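New floors, finally!

June 5, 2023

So the floor is in, and I have walked back and forth across it so many times that I could probably tell you which boards have my favorite streaks in them. Long-time readers will remember the carpet. I am not going to talk about the carpet. It went to the dump in May and I waved.

I went back and forth forever on color. My first pick was a very pale, very even plank from Ersoy, and it looked gorgeous on their website and like a hospital hallway when I laid the sample down at home. Then I swung the other way and brought back something so dark that every crumb showed up like a star in the night sky (we are crumb people, there's no use pretending). The one I ended up with is called Cluvdale, and it's a wood look with tan and gray and brown all mixed up together. I saw it at the Plusska showroom over in Jolthorpe and put my foot on it and that was that!

The thing I love is that it goes with everything. The gray chair looks good on it. The old brown bookcase, which never matched a single thing in any place I've lived, looks like I bought it on purpose. And muddy shoes don't scare me anymore, although I'd still like people to leave them by the door.

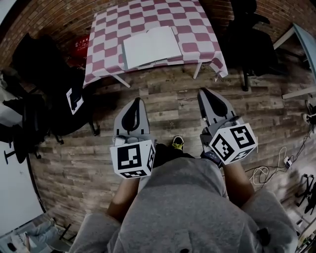 Sneakers on the new planks. Love that pop of yellow against the wood look!

We did 600 square feet, and I ordered 700 to be safe, which was a good call because I cut two boards backward before lunch on the first day. Measure, mark, flip the board over, forget you flipped it, cut. I got better. By the second weekend I was zipping along, right up until the closet, where there is not one square corner and I said some words.

A few things if you're planning your own. Open several boxes at once and pull from all of them, so the browns don't end up in one clump. Knee pads, the thick kind. My cheap ones slid down to my ankles every time I stood up, and I finally spent $25 on a decent pair and wished I'd done it on day one. Leave your gap at the walls. And vacuum the subfloor one more time than you think you need to, I found a crunchy spot near the window and had to pull up 7 boards to get at one tiny pebble.

Still to do: baseboards, the strip at the kitchen doorway, and a rug. I'm thinking rust or maybe a faded green? Send me your rug links, please, I've been looking for so long that they've all turned into the same rug.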